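Gromlow: Frequently Asked Questions

Last updated July 29, 2025

This page collects the questions we get most often about Gromlow, our method for teaching a robot hand to pick things up from a short set of demonstrations. It covers the method, the results in the first report, and the practical side of trying it yourself. If you haven't read the report, start with the first three questions.

General

What is Gromlow?

Gromlow is a training method for grasping. A person operates the arm and hand by remote control and picks up an object several times. A policy is then trained on those recordings. The part that is new is how we treat the last stretch of the reach, when the fingers are close to the object and have not touched it yet. We call this the pre-contact phase, and Gromlow trains a separate small network for it.

Who works on it?

The Plarkmont manipulation group. Romain Lacroix leads the project and wrote most of the training code. The evaluation tools come from Waweru, our in-house test suite, which existed before Gromlow and is used by other projects in the group.

How is this different from plain imitation learning?

In plain imitation learning, every moment of a demonstration counts the same. Most of a recording is the arm crossing open space, so most of what the network learns is how to cross open space. The part that decides whether the grasp works is short. Gromlow splits each recording at the point where the palm comes within a set distance of the object, and trains on the two pieces separately. The two networks hand over to each other while running.

Does it need touch sensing?

No. The first version uses cameras and joint positions only. We have tried adding fingertip force and may write about that later.

Method

How many demonstrations does it take?

We used 40 per object in the main experiment and 5 per object in the low-data one. Each was recorded by one of two operators.

What happens if I use fewer than 40?

The reach stays fairly good. The pre-contact network gets worse first, and you will mostly see it as the thumb arriving too early and pushing the object away. If you only have time for a few recordings, spend them on short clips that start close to the object. The code accepts clips with no reach in them at all.

Why do you test with other things on the table?

A policy trained on a bare table tends to fall apart once anything else is in view. All of our test layouts include items that the robot should leave alone. They are placed by hand and moved between sets of trials.

Why the checkered tablecloth?

We wanted a background that was hard on the vision side. A strong repeated pattern gives the network plenty of edges that have nothing to do with the object. Results on a plain gray surface were better for every method we compared, including the baselines, so we report both and treat the patterned cloth as the main condition.

What does the pre-contact phase look like on the robot?

The hand comes in from the side with the fingers open and pointing down. Thin objects lying flat are the hardest case, as the thumb has to get very low without pressing into the table.
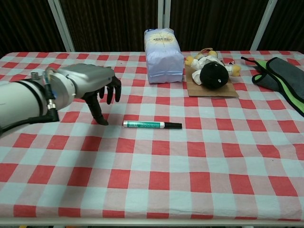

Marker layout: open hand near the marker, with a paper bag, a plush doll on cardboard and a gray-and-green fabric item along the back.

Where exactly does the handover happen?

It is set by a distance threshold, which you can change in the config file under "handover". We picked one value and kept it for all objects. Larger objects would probably do better with a larger value, but tuning it for each object would have made the comparison unfair to the baselines.

What if the object moves after the handover?

The pre-contact network can correct for small shifts. If the object leaves its working range, control goes back to the reach network and the hand backs off and tries again. We allow 2 retries per trial. After that the trial is scored as a failure.

Results

How is success measured?

The object has to be lifted clear of the table and held until the Waweru timer ends. Dragging it does not count. Lifting it and knocking over another item on the way is logged as a separate category, and in the report's main table it is counted as a failure.

How many trials did you run?

30 per object per condition. Trials stopped by a hardware fault were run again and are listed in the appendix.

Which objects gave the most trouble?

Flat, narrow ones that can roll. Pens and markers were at the bottom of the table for every method. Soft objects were easier than we expected, and the hand could be quite far off and still get hold of enough fabric.

Does the split really account for the improvement?

Most of it, as far as we can tell. We ran one version with the same total network size and no split, and it did only slightly better than the baseline. A second version had the split but used random handover points, and it was worse than having no split. The random version is worth reading about if you plan to change the threshold.

Has it been tested on other hands?

Only in simulation, and only on a three-fingered gripper. We would not draw much from that yet.

Trying it yourself

Is the code available?

The training code is. The robot control layer is tied to our lab setup and would not be much use elsewhere. Recordings are stored in the Aseck format, and a converter is included for people who log joint states and camera streams in separate files.

When will the recordings be released?

The full set is planned for September. Until then you can ask for the low-data set through the contact form.

Can I train on one GPU?

Yes. The pre-contact network is small and trains quickly. The reach network takes longer, and you can start from our weights if your camera is placed in a similar way.

My hand closes too soon. What should I check?

First, check that the camera and joint streams are lined up in time. A small delay between them looks just like early closing. Next, look at whether your operators pause before grasping. If one pauses and the other does not, the network learns something in between. We ask operators to keep moving at a steady pace all the way in.

Can I contribute test layouts?

Yes, send them through the contact form with a list of the objects and a top-down photo. Layouts with patterned surfaces are especially welcome.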